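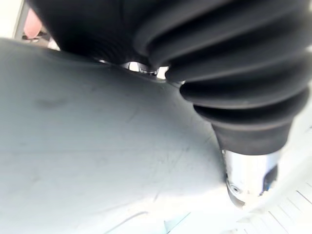

Tarlow Tapered Bellows, Black Rubber

If you have a joint or a shaft that needs covering and still has to bend and move about as it pleases, the Tarlow may be just what you're after. It's a good old-fashioned corrugated bellows in matte black rubber, with rounded folds that start out wide and narrow as they go down, ending in a plain band that wraps snugly around the metal - no fancy trim, and plenty of give where you want it.

Declan Hapeta in our Laten workshop has been fitting these for 10 years, and he'd ask you to please measure the shaft before you order (twice, if you can stand it!). Wipe the metal clean, ease the narrow end on first and let the folds settle on their own before you fasten the wide end.

A little scuffing on the band comes with everyday use and is nothing to fret over. A soft damp cloth is all the cleaning it needs.

Item 313
Folds: tapered, rounded
Color: black
Ships in 5 days from Skanalwood

Goes well with: Ouellet shaft wipes, pack of 8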